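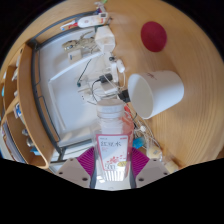 Wimton Technical Publications

4.3 Filling the reservoir and first run

Applies to the Pemau 10 desktop humidifier with firmware 177 or later.

1. Unplug the power adapter. Lift the lid straight up and set it aside with the mist outlet facing up.

2. Pour clean, cool water into the reservoir up to the MAX line. Use distilled or filtered water in areas with hard water. A 500 ml drink bottle, rinsed out, can be used for pouring.

CAUTION: Do not fill with flavored drinks, oils or cleaning products. Residue on the disc is not covered by the warranty.

3. Wipe the rim dry and refit the lid – the arrow must line up with the notch.

4. Place the unit on a level surface, at least 200 mm from walls, paper and electronic equipment.

5. Connect the adapter and press the power button once. The indicator turns green and mist appears within 10 seconds.

NOTE: If the indicator blinks amber, the water level is too low or the lid is not seated. Repeat steps 1 to 3. If the fault remains, see error code 192 in section 7.

6. Hold the mode button to select continuous or interval output. The last setting is kept after power-off.

Empty the reservoir when the unit will not be used overnight.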